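Cleaning a table top after a craft stall without wrecking the finish

lakatos40
I help at the monthly craft table in Lurstead hall and we've been lent some pale tables that mark easily. Last time we had glue, felt pen and a ring from somebody's mug. The hall wants them back as they were and there's a 40 pound deposit on each. What takes off PVA and pen without leaving a dull patch? I don't know what the tops are finished with.

Cosimo Fabbri
PVA is the easy one. Lay a cloth wrung out in warm water over it for 4 minutes, then push it off with an old bank card. Don't use a scouring pad, even the soft sort. For pen, try a little washing-up liquid first, and only then a dab of surgical spirit on a cotton bud, somewhere underneath before you do the top. Wipe with plain water after and dry it.
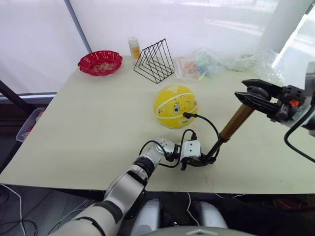

The mug ring is harder. If it's white it may be in the finish and it sometimes fades if you leave it a few days. Dark rings have usually gone further in and I'd leave those to whoever owns the table. For next time, put small things in a dish, like the red scalloped one, and keep beads and bits in their bag until they're wanted, as there's less to scrape off a light top later. We did the Plistedell fair on borrowed tables and lost the deposit on 2 of them, both from nail varnish remover. Keep that well away.

Pastine
Oilcloth. Buy it off the roll and cut it to hang over the edge. Ours has done four years.

lakatos40
Glue came off with the wet cloth, thanks. Pen is still faintly there, will try the spirit tonight.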